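林荫与路基之间：乡村公路行道树养护的再认识

在乡村公路的管理工作中，树木长期处于一种模糊的位置。路面归养路部门，边沟归水利，林地归林业，紧贴路肩生长的那一排树却往往同时出现在几份台账里，又在每一份台账中都只占一行。近年来，各地陆续把沿线树木纳入公路资产统一管理，泽尔内斯（Zernness）地区的做法较受同行关注。

泽尔内斯辖区内的乡村公路多数穿林而过，其中昂德盖特（Undgate）至古德梅尔（Gudemell）一线林木最密。早年修筑这条路时，设计者有意保留了原有林缘，新植树木则由沿线村庄分段认领。当时的认领簿至今保存在地区档案室，字迹已淡，树种、株距和栽植人姓名尚可辨认。

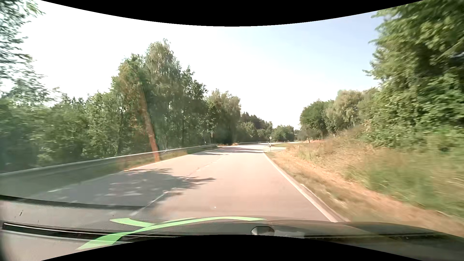 林间公路，树影越过路面中线。

林荫的益处，老一辈养路工人早有体会。夏季路面受直射时间缩短，沥青软化和泛油的程度随之减轻；林带又可削弱侧风，冬季减少横向吹雪。地区公路管理处道路绿化科负责人萨阿代特·亚尔琴卡亚（Saadet Yalçınkaya）指出，过去评价一条路的好坏，只看平整度和排水，树木被视为附属物，发生倒伏才有人过问。“树的寿命比面层长得多，一棵树要经历好几轮罩面。养护计划若只按面层的周期编制，树就永远排不进去。”

林荫的代价同样需要正视。树冠遮蔽的路段干燥较慢，秋季落叶堵塞边沟，根系抬升路肩的情况时有发生。明暗交替的光线对驾驶人的视觉适应也提出了要求，弯道前尤其如此。管理处为此修订了巡查办法，将沿线树木划为四个等级，按树龄、倾斜度、枯枝比例和距路缘的远近分别确定处置方式。列入最高等级的树木须在两周内完成复核，由养护与林业双方共同签字后方可修剪或伐除。

修订过程并非没有分歧。养护单位希望扩大净空范围，一次清理到位；林业方面则担心过度修剪造成偏冠，反而增加倒伏风险。双方经三轮协商，最终确定以分年修剪为原则，每次去除的活枝量从严控制，并避开鸟类繁殖期。

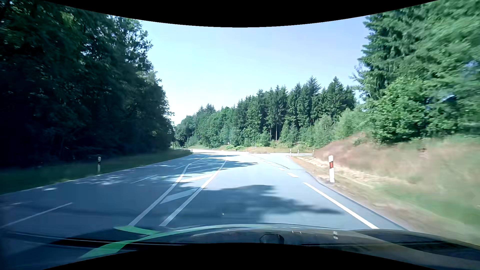

承担具体作业的巴伊拉姆（Bayram）养护公司为此调整了班组配置。以往修剪由路面班兼任，冬闲时集中进行，工具以油锯为主，切口粗糙，伤口多年不能愈合。现在公司单设树木班，成员须通过攀树与识病两项考核。班长杰恩吉兹·达格德伦（Cengiz Dağdelen）从事养路工作多年，早年主要负责补坑和清沟。他坦言，转岗之初最难的是学会不动手。有些枝条看上去碍事，留着却对树势有利；有些树外表完好，敲击树干才听得出空洞。

树木班每年二月开始巡查，此时落叶树枝干裸露，裂缝和菌体容易发现。巡查以步行为主，一人看树，一人记录，记录表沿用纸质格式，回到站里再录入系统。管理处曾讨论改为全程电子填报，树木班提出异议，认为手绘树形简图难以由选项代替，此事遂暂缓。

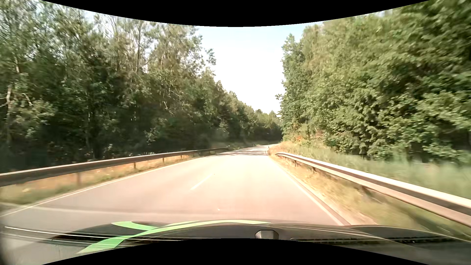

经费仍是各方绕不开的问题。树木养护单价不高，但持续时间长，成效难以在年度考核中体现。管理处目前的办法是从小修保养费中单列科目，同时恢复村庄认领制度，由沿线居民负责幼树的浇水和支撑，公司提供苗木和技术指导。首批补植计划为四百株，树种以本地椴树和槭树为主，放弃了生长快而根系浅的杨树。补植位置全部退至边沟外侧，为日后路肩维修留出空间。

居民对此反应不一。古德梅尔的几户农家担心树冠遮挡农田，要求在田块南侧加大株距，管理处采纳了这一意见。昂德盖特一侧的村民则更关心老树去留，曾联名要求公开伐除名单。自去年起，名单在村公告栏张贴，附有检测结论和复核人姓名，异议可当面提出。

亚尔琴卡亚认为，公开名单的做法增加了不少工作量，但也使科室获得了许多档案中没有的信息。哪一棵树遭过雷击，哪一棵树下埋过旧涵管，往往只有住在附近的人记得。这些口述内容经核实后，已陆续补入树木卡片。下一阶段，管理处将着手整理昂德盖特一线的早期认领簿，与现存树木逐段对照，核对工作由绿化科与档案室共同承担。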